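Small Trash, Two Bins: a gallery from the Sasitz sorting table

Welcome to the gallery page. It belongs to a small project about the trash which remains on a table after people eat, drink or unpack something. The project began in December, in Room 103 of the Sasitz building on Aguirre Street, and it is still going on. I write the notes in my free hours, so please excuse me if the page grows slowly.

I should say first what kind of trash interests me. I do not mean furniture, paint cans or broken lamps. I mean the small things that a hand takes without thinking and drops into the nearest bin. A paper bag after the bread is eaten. A cup with a ring of coffee at the bottom. The foil from a piece of pie. In a building where 132 people have a desk, these things become a mountain by Friday afternoon, and most of them travel in the wrong bag.

The notes come first on this page and the picture is further down. If you want only to look, please scroll.

How the table works

The idea is simple. We put a few pieces of ordinary trash on a table, we put bins beside it, and we ask: where does each piece go? Then we talk about it. The talking is the useful part. People have very strong opinions about cups.

We started with real lunch leftovers and changed after one week, because of the smell. Now we mostly use clean pieces. A clean piece is also easier for thinking, as you look at the material and you are not disturbed by the soup. Later we bring the soup back into the conversation, because in life it is always there.

A table with three or four pieces is better than a full one. When we put out a full tray of things, people began to race, and then they made piles by size or by what was near the hand. With a few pieces they slow down and turn each one over.

Paper, flat and crumpled

Everybody agrees about paper until it is crumpled. A flat brown sheet goes to the paper side without discussion. The same sheet pressed into a ball suddenly looks like garbage, and many people throw it in the general bin. I did this myself for years.

What matters in our building is if the paper is clean and dry, and if there is plastic on it. The shape does not matter to our collector. I still recommend to open the ball a little before you drop it, for a practical reason: things hide inside. In one week I found a tea bag, a fork and half of a boiled egg, all wrapped very carefully as if they were presents.

Paper napkins are a different story. The fibers are short, and a napkin has normally touched food. We send them with the food waste when the food bin is open, and with the general waste when it is closed.

The cup question

The cup gave us the longest discussions, and I cannot say that we finished them. A paper cup looks like paper and has the word paper in its name. But many cups for hot drinks have a thin lining inside, which keeps the drink from coming through, and the lining makes the cup difficult for an ordinary paper mill. Some places have a special collection for cups. Some accept them with cartons. Some ask you to put them in the general waste, and this is a bit sad but it is clear.

If you want to know what cup you are holding, tear the rim. An unlined cup tears like a thick envelope. A lined one stretches a little before it gives up, and sometimes you can see a thin skin along the tear. This test is not perfect. It also makes the cup useless for a second coffee, so drink first.

The Keteren café on our ground floor now has a tube for stacking cups. It takes much less room than loose cups in a bag, and the lids go in a box next to it. Before the tube, the bin near the elevator was full by eleven in the morning, mostly with air. I would say this was the best change in the whole building, and it had very little to do with us — the café did it alone.

Please empty the cup. I repeat this in every note. Two spoons of cold coffee can spoil a whole bag of good paper.

Foil, and the game of making it small

Aluminum foil can be recycled in many places, and still it is the piece which people most often throw away with the rest. I think they feel it is too thin to be worth something. It also gets dirty very fast. Foil from a dry sandwich is easy. Foil from baked cheese is not easy.

Our rule is: wipe it, fold it, and collect it until you have a ball as big as a fist. A single flat sheet can be lost between papers when the waste is sorted, and a ball is more difficult to lose. Some of my colleagues from the Fanmont office keep a ball in a desk drawer and add to it every day. They are proud of it. One of these balls is now used as a paperweight and I do not expect to see it in the bin this year.

Be careful with things that only look like foil. The shiny bag from potato chips is plastic with a very thin layer of metal. Crush it in your hand and open the hand. If it stays crushed, it is probably foil. If it opens again slowly, like it is waking up, it is not foil.

About bins

I believed in the beginning that better labels would solve everything. We made labels with words, then with small drawings, then with words and drawings. People do not read labels when they hold something sticky. They look at color and at distance, mostly at distance.

So we tried to place the bins at the two sides of the table, with the trash between. This gave much better results than both bins on one side. When the bins stand together, the hand goes to the first one. When they stand apart, the person must decide before the arm moves, and this half second is enough.

Some other small things which we learned about bins:

A bin lower than the table is comfortable. A bin at the same height gets hit by elbows.

A lid is good for smell and bad for sorting. If people must touch a lid, they go to the bin which has none.

Two bins of different colors are better than two same bins with different labels. Keep the same colors in all rooms. In Sasitz we had three floors with three systems, and a person who went upstairs for a meeting became a beginner again.

Do not put a bag with strong color in a bin with another color. The bag hangs over the rim and people follow the bag.

From the table
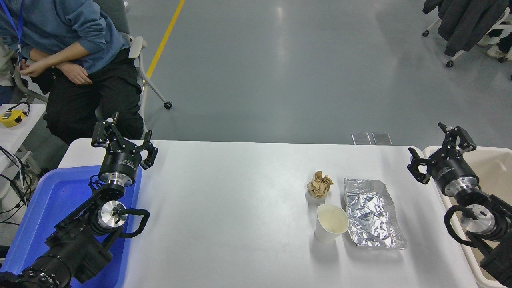 Brown paper ball, empty white cup and a creased sheet of foil. Blue bin on the left side, beige bin on the right.

I like this group of three very much for a first round. The paper is the warm-up, the foil makes people hesitate, and the cup starts the argument. Look how the foil keeps its raised edges, almost like a little tray. In this form it takes a lot of space for something so light. Press it together before it goes anywhere.

The paper ball is also a nice one, light brown and properly crumpled. By my experience this is the piece which people judge the fastest and afterwards want to change.

If you want to do it at home

You need a table, two or three containers and whatever was left from lunch. Wash what is sticky. Choose three pieces of different material, and choose at least one where you do not know the answer yourself. It is more fun when the host is also unsure.

Ask everybody to say the bin aloud before somebody moves. Then look up the rules of your town together. Please really look them up, because the rules in the next town can be the opposite, and the advice on this page is written for our building on Aguirre Street. My sister lives a short train ride away and she must put her cups where I am not allowed to put mine.

With children I would begin with paper and foil only. The sound of foil is a big success. Cups can wait for another day, and glass I leave out completely.

It helps to keep a list of pieces where you did not find the answer. Our list has 64 lines now. Among them are the window envelope, the tea bag with a staple, the pizza box with one clean half, and the small paper tube with a metal bottom. For the pizza box we have agreed: tear it, clean half to paper, greasy half to general waste. The others are still open, and if you work in waste collection and know the right answer for the paper tube, I would be happy to receive your message.

A few words on the list

The list is on the wall beside the door of Room 103, with a pencil on a string. You can write in it also when you only pass by. Write the object and the material, if you know it, and please write so that other people can read it. Line 5 has been a mystery since December. It says either "soap" or "soup," and both are possible.

New notes will be added here when they are ready. The next one is planned about bottle caps.

Contact: use the message form or leave a note at the Sasitz front desk | © Sasitz Sorting Table | Back to top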